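Ticket: humidity readings in Cocco curing cellar don't match, hams drying too fast
Opened by: Viola Santoro
Site: Prananstead, cellar 2
Status: solved

Thursday, 7:40 am
Hi all! Need a hand with the Cocco cellar. We have 170 hams from the spring batch hanging in there and the outside ones are getting a hard rim much sooner than I like. The Jemier controller says 74% humidity day and night, flat as a board. My old hair hygrometer on the back wall says 66%. Somebody's lying, and I have a hunch it's the expensive one!

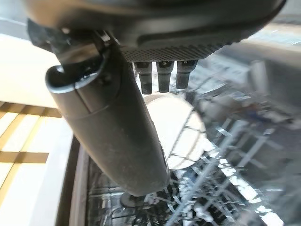 Already tried: restarted the controller, changed the fuse on the mister, wiped the probe with a clean cloth. No change. Fan speed is at the usual setting, door seal looks fine.

Reply from Skomitz support, 9:15 am
Thanks Viola, great notes. Please do a salt test on both gauges. Put damp table salt in a jar, seal it up with the probe inside and leave it overnight. It should settle at 75%. Also, which firmware is the Jemier on, and what is the logging interval?
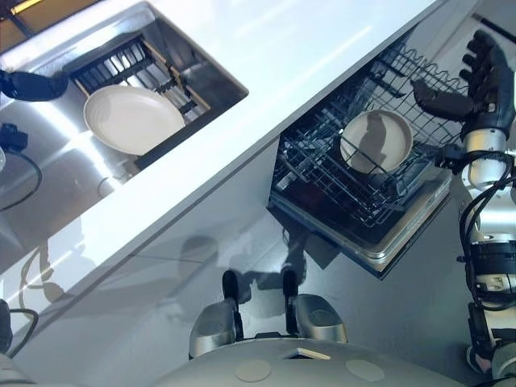
Update, next day
Love this test, can't believe I never did it before. The hair gauge read 74, so it's nearly spot on. The Jemier probe read 83! So it reads high, the mister hardly ever kicks in, and my poor hams get blasted with dry air. Firmware is 3,730, logging every 100 seconds.

Reply from Skomitz support
That's a drifted probe. They can be off by up to 10 points after a few seasons near salt. Swap the probe, then enter the new offset under Sensors, page 2. Clear the log too, as it only holds 1,000 lines and yours is full.
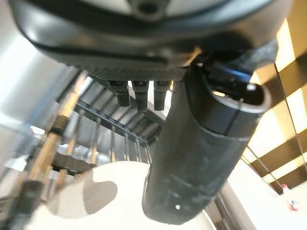

Cellar 2 ticket, picture 3

Final update
New probe in, offset entered, log cleared. Both gauges agree within a point and the mister is running again, what a lovely sound! I rubbed lard on the worst rims and moved those hams to the low racks. Will do the salt test every May from now on. Okay to close.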